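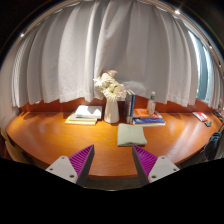 One of our readers wrote in after trying the first set to say that the ridges were the wrong way to judge a pad, and that what mattered to her was whether she could put a thing down again without it coming back up with her fingers. We've had that remark stuck up by the bench ever since. Picking up is half the job, and everyone who has tried to lay a cloth flat with a pair of plain plastic fingers knows the other half!

Filside hand-held gripper, with Ratura ridged pads

Made by Marinho in Samham
In stock, sent out in September's new box (same parts, less tape)

What it is

The Filside is a two-fingered gripper you carry and work by hand, with a camera looking out along the fingers. You walk it up to a desk or a shelf, do the job as you would want the robot to do it, and take the recording away with you. The body is black, the finger plates are pale grey, and the Ratura pads are purple, with fine diagonal ridges across the inner faces. We're fond of the purple. It also shows up nicely against wood, paper and most household cloth, so when you go back through a recording you can find the finger edges at a glance.

We make it for people who want to record tidying, sorting and fetching in ordinary rooms, where there's a vase of flowers in the middle and books leaning on each other and a bottle standing behind them. A bare test table has its uses (we have one) but it gets dull quickly, and the arm that learns on it tends to be surprised by a polished desk.

The Ratura pads

These are the part we get the most letters about, so they get the most room here.

The ridges run on the diagonal. We tried them straight across and straight up and down, and both were fine for one sort of thing and poor for another. On the slant they hold a flat edge and a round side about equally well, which suits a day when you go from a folded cloth to a bottle to a book and don't want to stop and swap pads in between. Each pad is fixed to its own grey mounting plate, and the plates have plenty of screw holes, so you can move things up or down a little or fit a finger of your own design. People have sent us some lovely odd ones.

Pads are sold in pairs. Please change both together. A fresh pad facing a tired one pulls things sideways as it closes, and you'll spend an afternoon wondering why your cups keep turning.

To clean them, use warm water, a drop of washing-up liquid and an old toothbrush worked along the ridges. Let them dry by themselves. No solvents, please, and keep them off the radiator.

Working with cloth

Cloth is what got us into this. A neatly squared cloth lying flat on a smooth desk is a wonderful first task: it's small, it doesn't break, you can lay it out again in seconds, and it shows you every bad habit you have. Come in too steeply and you push it along the wood. Close too early and you get one layer and a sad flap.

What works for us is to open wide, come in low with the fingertips just over the nearest fold, pause, then close slowly and lift straight up before moving off. The pause feels silly at first. Keep it in anyway! When you look back at a day's recordings, that still moment before the close is the bit you'll be most grateful for, and the arm seems to make good use of it as well.

For putting down, let the far edge touch first, then lower the rest towards yourself and open the fingers all the way before you back out. The ridges let go cleanly if you open fully. If you only open a crack and drag backwards, they'll take a corner with them, and our reader above will be proved right.

Books, papers and bottles

Stacked books go well if you take the top one by its long side. Thin booklets lying flat are harder, and we'd be fibbing if we said we had them sorted. A booklet set at an angle near the desk edge can be slid until a corner hangs over, and then it's easy. One in the middle of a large desk is still a bit of a fight, and we're working on a thinner tip.

Upright books that lean want one finger between the spines and a good deal of patience. Plastic bottles are no trouble at all. Take them below the label if you can reach, as labels slip about more than you would think.

We leave flowers alone. You may be braver.

Light and shiny tops

Glossy desks throw light back up at the camera, and pale curtains behind them make it brighter still. The Filside copes well with this, though it helps to let the camera settle for a moment on the desk before you start. Ceiling spots are fine. Strong window light coming from one side is fine too, provided you don't swing from the window to a dark corner in one go. If the bright patch sits right behind what you want to pick up, take a step to the left or right and start again from there.

We used to tell people to cover shiny surfaces. We've stopped. The recordings from polished wood have been some of our favourites, and a home is full of the stuff.

What's in the box

The gripper body with its camera fitted
Two finger plates, already screwed on
One pair of Ratura pads, fitted, and one pair spare
A 2 m cable
Hex key and a bag of spare screws
A printed setup sheet, a single page, with large drawings

The facts

Widest opening between the pads: 71 mm
Weight of the finger set with pads on: 91 g
Pad life in our own use: almost 200 hours of steady handling before the ridges look rounded
Hands: works the same in the left or the right

Setting up

Plug in the cable, squeeze the fingers fully shut, let them open fully, and wait for the light. That teaches it where its ends are. Do it again each time you change pads, as a new pair sits a hair further in than a worn one.

Check the pad screws at the start of each day. Finger tight and then a small nudge with the key is enough. If a plate looks a touch crooked, slacken both screws, close the fingers on a flat ruler, and tighten them up while they're gripping it. Both pads will then face each other squarely and you can get on.

Before a long session we do a few slow practice runs with nothing recording. You soon find out whether a chair back is in the way of your elbow or the cable is going to catch on the corner of the desk (ours always finds the one drawer handle in the room).

Things we'd like to improve

The body is bigger than we want it to be. It takes up a fair part of the bottom of the view, and when you work close to the front of a desk you lose sight of the edge behind it. You learn to allow for it, but a slimmer body is the next thing on our list.

The spare screws are tiny and the bag they come in opens too easily. Open it over a tray.

We'd also like a second pad with a softer ridge for glossy paper. There are samples on the bench and they're promising, though they mark more than we'd like. If you have a pile of slippery magazines and some spare time, write to us and we'll send you a pair to try. Notes in plain words are perfect, and grumbles are welcome.

Spares and repairs

Ratura pads, finger plates, screws and cables can all be bought on their own. Everything on the Filside comes apart with the hex key in the box, and we'd much sooner send you a part than have you bin the whole thing. If you can't see what's wrong, post it back to the Samham workshop with a note saying what you were picking up when it went. That last detail saves us a lot of guessing.

Older Filside bodies take the current plates and pads without any change. Run the open-and-shut setup once after fitting.

Page last updated 12 Jan 2020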